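Filed under: Workshop notes, Faults

The left finger on the Fledance gripper started slipping again in November - a creep of 3 mm every time it closed on something smooth. I blamed the pads and swapped them. No change.
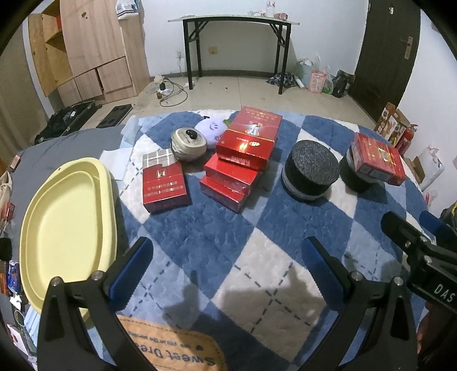
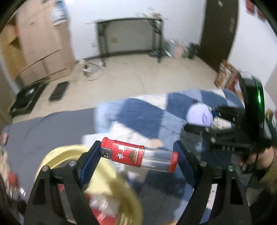 Ozan Akyol told me to check the pivot pin, and he was right. It had worked halfway out after 400 closes. I've put threadlock on both sides and it's holding so far. Check yours before you buy pads.

2 comments

Toprak: Same fault here, mine went at 8 weeks.

zidstead_bob: Which threadlock?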